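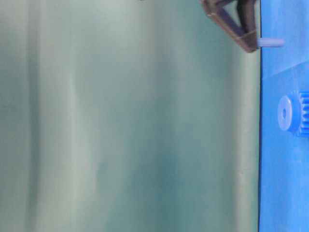 Tarcísio wants the stop-and-tag rule written down before anyone runs another batch on the gear board, and he wants it in words a tired person can follow at the end of a shift. Fair enough, so I'm using this page for it.

September, entry started 5:40 pm
Posted by Custódio Azevedo
3 comments | 2 shares

OK so, where we are. The Presar arm is on the gear task again and the log stands at 2623 attempts, of which 1755 were run under the old rules (meaning my rules, meaning whatever I had scribbled on the whiteboard that morning). The old ones stay in the archive but they don't get mixed with the new ones. I went back and forth on this for most of lunch and I'm settled now. If we can't say what the speed cap was, we can't compare the run to anything.

What I want us all doing from here on:

Speed cap goes in the run header. Not in your head, not in chat! Ela's template has a line for it and half of us skip that line, me included.

One person holds the pendant, and that person doesn't also type notes. I know, I know, we're short on hands. Then run slower.

Anybody reaching past the tape says "in" out loud and waits to hear "held" back. The pendant holder puts the arm in hold first and answers second. We got sloppy on the order last month and I really didn't like it.

If a part seats crooked, stop and tag. No nudging it with a finger and letting the run carry on as a success. A nudged run gets tagged "assist" and it counts as a fail in the totals. This is the one Tarcísio cares about most, and after reading through the Jallach batch I'm with him. There were 587 runs in there marked clean and I couldn't tell you which of them had help.

Camera check at the start of each block and again after anyone bumps the bench. Pull a still, look at the blue panel, make sure the gear is in view and the sharp part of the picture is where the parts are. The background can be as blurry as it likes, I don't care about the background.

Still arguing over the block size. I'd like to swap gripper pads every 1000 cycles and make that the block too, so there's one thing to remember. Fülöp's pad sheet has its own interval and I haven't compared them yet. Leave it open until I do.

Also the risk assessment for the cell is out of date. It describes the old fixture with the clamp on the other side, which is no good to anyone walking in cold. I started marking it up in pencil (page 2 and the sketch on page 4), so please don't recycle the copy on my chair!!

To do: header line made mandatory in the template, "assist" added to the tag list, laminate the in/held card, read the pad sheet, ask Tarcísio if he'll sign off on the pencil version until the typed one is ready.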